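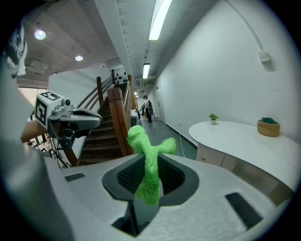
1 min read

Prendport raises dog license fee for first time in nine years

2020-02-13

Dog owners in Prendport will pay more to license their pets starting this spring, after the city council approved a new fee schedule on Tuesday night.

The yearly license goes from $12 to $15 for a spayed or neutered dog and from $20 to $28 for all others. Owners over 65 will still pay half.

The city had 3310 licensed dogs at the end of January, 287 more than a year earlier. Animal services manager Inmaculada Bustamante told the council the real number of dogs in town is probably much higher.

The extra money will go toward a second animal control officer and repairs to the fence at the Cantero Street dog park, which has been partly closed since the fall.

Renewal notices will be mailed in March. Licenses can be bought at city hall or at the Ater Road shelter, with proof of a current rabies shot.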